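Lestell Community Forums > Student Projects > Robotics
Thread: Bin picking senior project, grasp planner keeps choosing the middle

gantry_goblin
June 21, 2021
Our team has a summer extension on the senior project (we are calling it Flolomano, the name was a vote and I lost). The job is simple to say: pick parts out of a metal bin, put them in a tray, don't hit the bin. We've logged 2,128 attempts and we're at 67 percent. The planner loves the midpoint of every long part, even when the midpoint is the worst place to go. Anybody else fought this?

ruggiero_fan
67 percent is a passing grade in some departments. What's your scoring function? If it's distance to centroid you already have your answer.

gantry_goblin
Distance to centroid plus a clearance term. The clearance term was written in January by somebody who has since graduated, and the only comment in it reads "fix later."

5mm_hex
Then drop the centroid weight. Long parts don't need to be grabbed dead center if the jaws are decent. We ran the Grasau parts set last year and did better picking off to one side, away from the neighbors.

ruggiero_fan
Disagree. Off-center means the part swings on the way up, and then you've put a pendulum on an expensive arm. Keep the centroid and fix the clearance.

5mm_hex
It swings if you lift like you're starting a lawn mower. Slow down the first 5 cm.

gantry_goblin
We did slow down. Our advisor asked if it was broken.

For what it's worth, the crowding isn't even bad. We're down to a few parts per run and it still goes for the middle like it's being paid to. Bar in the bin, gripper across it near the center, second bar lying diagonally close by:

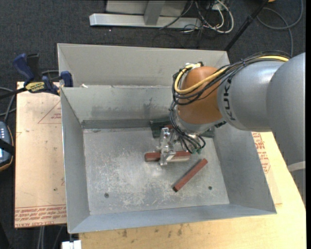

tapemeasure says the bigger problem is that we test with so few parts that the clearance term hardly matters, so we could rewrite it ten times and never see the score move. Fill the bin properly, run both versions on the same layouts, then argue.

ruggiero_fan
I would prefer to argue first, but fine.

5mm_hex
Same layouts is the part everyone skips. We had 2 people dumping parts by hand and one of them was a much kinder dumper than the other.

gantry_goblin
OK. Full bin, same layouts, centroid weight at half against the old one. I'll post both numbers, and if they come out the same I'm changing my major.

ruggiero_fan
Post the clearance code too. I want to see "fix later" in its natural habitat.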